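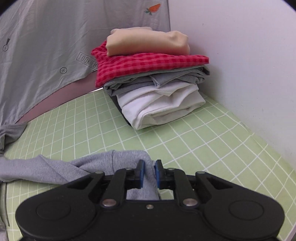

Folded clothes stacked up next to a grey printed curtain.

Flidilow Parish Council would like to know what I think, and has given me four boxes to think it in. Strongly agree, agree, disagree, strongly disagree. The statement is "Flidilow should be a pleasant place to live".

I have given it some thought and I agree. I held back from strongly in case they put the precept up.

The survey came in January and lives on a website called Gradutero, where you make an account, confirm your email address and choose a password containing a symbol. My neighbour got as far as the symbol. There is a paper version, kept at the parish office, which opens for two hours in the morning, and you have to ask for it as if it were something under the counter. I asked. It was 30 pages long and wanted to know my views on "connectivity" before it wanted to know my views on the bus.

I should say that I like the parish council. They cut the grass on the green, they had the bench mended, and they sit through meetings I would pay good money to miss. Their trouble is that somebody has told them they must engage. So they have hired a firm, Berkarska, to do the engaging, and Berkarska have clearly engaged a great many villages before ours, as page 2 asks how often I use the seafront. We are a long way from any sea. I put "rarely".

What we would like to be asked about is Kozan Lane. It floods at the bottom every winter, the lorries use it as a short cut, and the footpath stops halfway along with no explanation, so that anyone pushing a pram has to step out and hope.

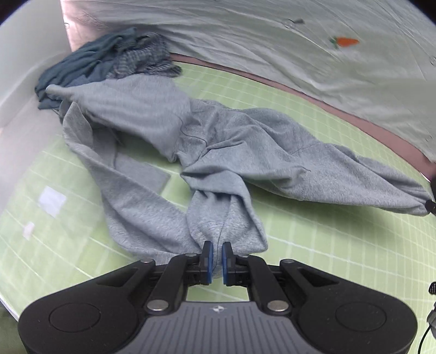 Everyone in the village could tell you all this in the queue at the shop, and frequently does, whether or not you were only in for milk. It doesn't appear in the survey. The nearest thing is a question on whether I feel "positive about movement".

My own suggestion is cheap. Put two councillors on a couple of chairs outside the shop, give them a flask and a notebook, and leave them there until they are thoroughly fed up. They will hear about the lane. They will also hear about dogs, bonfires and the church clock, and a fair bit of it will be rude, but they'll know who said it and can ask them what they meant.

Meanwhile the closing date for responses has been extended, owing to a lack of responses. I still have my paper copy, filled in as far as page 19, where it asks me to rank my values.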